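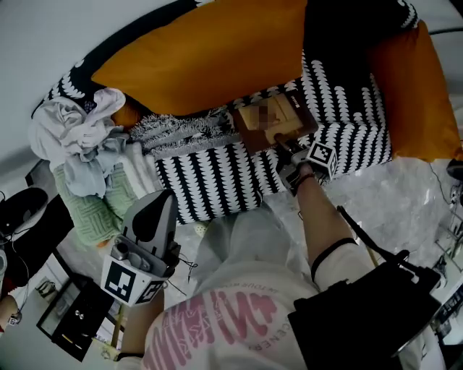

Drinville Hand-Held Gripper Set, Series 13

The Drinville Series 13 is a paired set of hand-held grippers for recording household manipulation tasks. One operator carries a gripper in each hand and works at normal speed in a furnished room. The set is supplied by Grorovgate to laboratories, schools and evaluation centers.

Catalog number: 2961
Supplied as: matched pair, left and right
Tracking: square fiducial markers
Warranty: 3 years
Jaw options: standard, soft, narrow

Recommended use

The set is intended for soft and irregular goods - clothing, towels, throws, small packages - on sofas, beds and low tables. Sofas are a demanding test surface. The seat gives way under the jaws, and printed or striped upholstery makes it harder for tracking software to separate an object from its background. Buyers comparing grippers are advised to include at least one patterned surface in their trials.
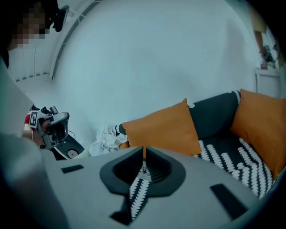 Zaugg
Equipment Evaluation Editor, Grorovgate

Evaluation notes

The Series 13 was compared with the Brenimdale two-finger model over 200 recorded picks. Both were used on the same sofa, with folded towels, crumpled clothing and a tray.

On folded towels the two performed equally well. On crumpled cloth the Series 13 closed more evenly and dropped fewer items. The Brenimdale was quicker on flat packages, and its trigger needed less force.

The markers should remain in view of the head-worn camera during each pick. Operators who turned the wrist sharply inward lost tracking on the left unit more often than on the right. Cables should be given enough slack for a full reach across the seat - a short cable was the most common cause of a repeated trial.

Ordering

Sets are shipped with jaws fitted and markers attached. Replacement markers and jaws are listed separately under the same catalog number. Orders received before noon on Friday are processed the same day. Evaluation loans are available to registered institutions for 3 weeks.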